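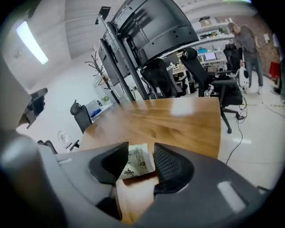 Handheld gripper on the banknote task, folded note between the fingers.

Thread: Teaching thin stuff by hand, banknote edition

fostthorpe_kk
Okay, I have been grinning about this all evening so I'm going to post it even though it's a tiny task. We've been doing demonstrations with the handheld gripper (no arm, you just hold the thing and do the job yourself) and I finally moved on from blocks and cups to paper money. Pick up a folded note from a bare tabletop, carry it over, put it down flat. I got through 200 demos in two sittings and I love how quick it is once your wrist learns the angle!

What works for me: come in low, let one finger pin an edge, then sweep the other finger toward it so the fold lifts a little before you close. If you close straight down from above, the tips just skate over the paper. The mesh on the pads helps, but not as much as I'd hoped.

Questions for people who've done this longer. Do you keep the fumbled tries? And does a shiny table bother anyone's policy? Ours throws big bright patches from the ceiling light.
- Kyu-ri

dridgate_dan
Nice one. Throw the fumbles out. Every time I left them in, the policy learned to hesitate over the object like it was thinking about lunch.

ghong
Disagree with dan, at least for paper. Keep the ones where you miss, back off and get it on the second go. Paper slides. The robot is going to miss too, and if it has never seen a recovery it will sit there squeezing air. I'd toss only the ones where the note ended up on the floor.

dridgate_dan
How many of those recoveries do you keep though? I tried it with envelopes and it started missing on purpose. Swear to god. First grab always short, second grab perfect.

ghong
Ha, yes, I've seen that. I hold it to 15 recoveries per 200 and I start the recording after the miss, so the first thing the policy sees is a note that's already crooked or half under a finger. It never gets to watch the miss happen.

fostthorpe_kk
Oh that is clever. Starting after the miss! I was trimming whole files when I could have just cut the front off. Going back through mine tonight.

pallet_jockey
Devil's advocate: why not remote control? We run a leader arm and a follower and I wouldn't trade it. You only ever record motions the real arm can do. With a handheld you can twist your wrist into poses no robot will reach, and you don't find out until you play it back.

fostthorpe_kk
Fair, and I've been bitten by that. A few of my early ones had the gripper nearly lying on the table. But I couldn't feel anything through the leader arm we tried, and with paper the feel is the whole game. You notice the edge catch before you see it. I did 9 notes over remote control before my shoulders gave up, and I can do that many by hand while the kettle boils.

pallet_jockey
Nine, lol. Okay, you're faster. I'd still run a reach check on every file before training.

Ok_Flotevberg
Both camps here. We do the bulk by hand, then a short remote session on the real arm for the awkward corners. The best mix for us was 85 percent handheld. No idea if that carries over to banknotes, ours was fabric labels.

On the shiny table: leave it alone, but move around. Stand on the other side, walk the gripper in from a different end, do some with the lights off. If all the demos have the bright patch in the same spot, the policy will happily use it as a landmark.

dridgate_dan
Or put a mat down and be done by dinner.

Ok_Flotevberg
Then it works on a mat.

dridgate_dan
Some of us only own the one mat and the one table and are perfectly happy.

ghong
Kyu-ri, are you always folding the note the same way? I'd vary that before anything else. Crisp fold, lazy fold, upside down, fold facing you, fold facing away. A sharp crease sits flat and is miserable to get under, and a loose one practically jumps into the fingers.
- Geum-ok

fostthorpe_kk
Same fold every time, guilty. New plan: mixed folds, lights on and off, cut the fronts off the fumbles, reach check before training. I'll do one batch with recoveries and one without so you and dan can fight over the results. So excited to see this run on the arm!

pallet_jockey
Try a brand new note too. Ours stick to each other something awful when they come in a stack.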